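Search this blog
Go

Robots, Repairs, Workshop Notes

February 2025
Posted by Sinan Gündoğdu

The fault that cost us most of the winter was a gripper that closed harder than it was told to. I wrote two short posts about it while it was going on and both were wrong about the cause, so I am putting the whole thing in one place.

We run a two-arm bench cell at Torkside. The job is simple kitchen handling: one arm holds a piece of food, the other holds a tool, and they meet over the table. Nasrin Zamani writes the motion code. I look after the hardware, and also the log book, which matters more in this story than I would like.

The first sign was in July. A plastic spoon came out of the right gripper with a dent on each side of the handle. I put it down to a hot day and soft plastic, threw the spoon in the bin and did not write it up. Over the next months a few more handles were marked. Nasrin asked if I had changed the finger pads. I had, so we both decided it was the pads.

Then the gripper cracked a tool handle while Sevim Taşdemir was reaching across to clear the table. The broken end flew past her hand. She was not hurt. The arm was paused at the time, and that was the part that bothered us. Paused meant the joints were holding position. It did not mean the fingers had stopped squeezing. The gripper has its own controller, and our pause button never sent it anything.

So we had two problems. One was too much force. The other was that all of us had been putting our hands near a gripper that was still live because a light on the panel was yellow.

We fixed the second one first. The pause now sends a hold command to both grippers, and the main stop cuts their power through a separate relay. Cutting the power means the fingers can let go of whatever they have, so we checked what would fall and where. Nothing on the bench is heavy enough to worry about. If you work with knives or glass you will want to think about that longer than we did.

The force problem took more time. I swapped the cable, then the finger pads again, then the whole gripper. The new gripper did the same thing, but only on some runs. Alper Kılıçarslan came over from Wesden with a load cell, and we did 656 closes on a plain test block, all at the same setting. Most were fine. 5 of them went far past the target, and all 5 came shortly after the controller had been restarted.

That was the answer, once Nasrin looked at the startup code. On a restart the controller loads a default current limit of 3000, in its own units, and our limit gets written over it a moment later. If the first close command arrived before our write, the default stayed in force for that whole grip. My old notes would have shown the pattern in July, if I had written down the restarts.

The change is small. The code now writes the limit, reads it back, and refuses to close until the two numbers match. If they don't match after 2 tries, it stops and tells you.

We started on the test block and went back to real tools last. The utensil and wire basket setup, with its plastic-looking handle, was the one I was least sure of.

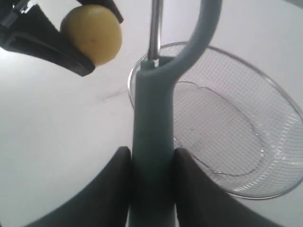 Issue 5

The handle is where I look first now. A teal one like this is matte and plain, so a pinch mark should be easy to find if you turn it under a lamp. I check both sides where the fingertips sit, at the end of each session, and it goes in the book even when there is nothing to report. The same goes for whatever the other gripper has been holding. Soft things bruise before plastic does.

I still don't love the relay. It is an old one from a Karabulut panel and it clicks late when the cabinet is cold. A replacement is ordered. Until it is in, the rule is hands off the table unless the main stop is down and you have watched the fingers go slack.

Sointu Saarela asked for the test block drawing. I will post it when I have cleaned up the dimensions.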